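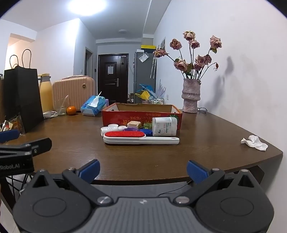 About Hesico

We love nail polish. We love the tiny bottles, the silly shade names, the way a fresh coat of teal can rescue a gray afternoon, and we especially love the moment when a new collection gets opened and everyone in the room starts swatching at once!

Hesico started as a swap table at a community craft fair, with 151 bottles and a hand-lettered sign. People brought the colors they never wore and went home with somebody else's. By the end of that summer we had a mailing list, and by the next one we had a storefront with two manicure chairs and a wall of polish that went nearly to the ceiling.

These days the wall holds 3000 bottles, and we mix our own colors too. Citness is our line of creams and jellies (bright, squishy, very good over white), and Vima is where the glitters and holographics live. Nam is our base and top coat pair, and it took us far longer to get right than any of the colors did.

New shades come out in small batches of 1000. We name them after movies, songs and snacks, and customers send in most of the names. Please keep them coming!

Every July we still hold the swap, now out in the parking lot behind the shop. Bring anything at least half full, stay for lemonade, and get your nails painted if a chair is free. Doors open at 10 a.m.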